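Bench notebook, hand-held gripper no. 2: pads, bushings, camera check
2024-12-01, Sumton workshop. Entry by Intan Liew

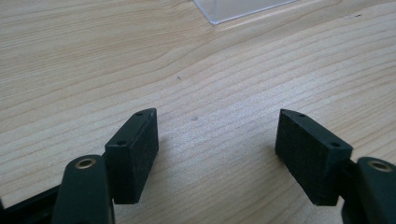 Took over the number 2 unit from Kazimír this morning. His note on the tag says "pads slipping on small stuff, left side feels sloppy". Both complaints are fair. I closed it on a 3 mm hex key and could pull the key out with two fingers and hardly any effort. On number 1 you have to tug.

State before I touched anything: trigger travel normal, return spring fine, fingers coming back to full open every time. With the unit held level and the fingers closed slowly on nothing, the pads met at the tips first and stayed open at the back. A strip of printer paper went in at the back end and slid freely. Same paper was held at the front.

Pads

Each pad is held by two screws from the top edge. Backed them all out, wiped the seats with isopropyl and a lint-free cloth, let them dry. There was a film of old adhesive on the left seat, grey and gummy, from when somebody tried double-sided tape back in June. I got most of it off with a plastic scraper and the rest with more alcohol. Do not use the steel scraper on these, the green plastic marks very easily and then the pad rocks on the burr.

The pads themselves are not worn through. The faces had a shine on them, which I took to be skin oil and whatever was on the last lot of parts. Washed both in warm water and dish soap, rinsed, dried on paper towel. I left the scuff on the front corner of the left one alone, it is at the top and doesn't touch the part.

Refitted finger tight, closed the gripper on a flat gauge block, then nipped the screws up with the pads pressed against the block. Doing it this way lets the pads find their own line. If you tighten them with the gripper open you get exactly the tips-first contact described above, and I suspect that is how it was done last time. Front screws first, then rear, then back to the front for a last quarter turn. Short driver only. The long one gives too much leverage and the threads go straight into plastic.

Paper test after: held front and back on both sides. Hex key test: have to tug, same as number 1.

Bushings

The sloppy feeling on the left was a separate thing. Held the base and rocked the finger sideways, and there was movement at the pivot that the right side doesn't have. Pulled the pivot pin. Pin looked fine and measured the same top and bottom. The brass bushing was turning in its bore when it should be a press fit.

Cleaned the bore and the outside of the bushing, put a very small amount of retaining compound on the outside only, pressed it home in the vise with soft jaws and a scrap of maple behind it. Wiped the inside of the bushing twice. Left it clamped through lunch and a bit longer. The right side bushing is tight and I left it where it was.

One drop of light oil on each pin going back in. Kazimír likes grease here and I have gone back and forth on it, but the grease picks up sawdust from the bench and turns to paste. If anyone wants to argue for grease, write it in here and we'll try it on one unit.

Sideways play on the left is now no more than on the right, checked by hand. I did not put a dial indicator on it. Should do that for all the units at some point so we have a number to compare against.

Camera and alignment

Had the camera mount off to reach the left pin, so the view had to be checked again. The rule is still the one on the laminated card: gripper open, both pads in view along the bottom, gap centred between them, brass showing on both sides. It came back a hair rotated the first time. Loosened the mount, squared it, tightened, looked again. Fine now.

Checked that the fingers don't hide the part at the moment of closing. With a small part down at the bench surface you can see it between the pads nearly until contact, then the pads cover it. Same as the other units, and the Fluvari people who use the recordings have said they can live with it.

Ran the width calibration from the Prusura script. Full open, full closed, three times each. The first closed reading was off from the other two, so I threw that run out and started again. Second run agreed with itself. Encoder count at full open is 1,942, and I have written that on the tag under the old value so both can be read. Don't peel the old label off.

Short recording afterwards, picking up a washer, a clothes peg and the cap off a marker, setting each down again. Played it back and the width trace follows the fingers with no steps in it. The washer is the hard one as it lies flat, and I dropped it once. I'd put that down to me and the angle I came in at, as it went fine when I tipped the wrist more.

Parts and stock

Used: nothing except compound and oil.
Low: M2 pad screws, we have 5 left in the drawer and two of those have chewed heads. Tossed the chewed ones, so really 3.
Ordered: a bag of screws from Murín, plus one spare pair of pads. They say the colour of the pad material may be slightly different in this batch. Doesn't matter to us on the bench but Fluvari should be told before a new pair goes on anything they are recording with.

To do

Check the left bushing again after a full day of use. If it has started turning, replace it and don't glue it a second time.
Same pad fitting procedure on number 3, which has not been looked at since June.
Put the gauge block back in its case. I have left it out on the steel bench beside the vise.
Kazimír to add the quarter turn note to the card, as his writing is neater than mine.

Added later, K. Kuruc: used it for the rest of the afternoon, grip is good, no play that I can feel. Card is updated. Still prefer grease.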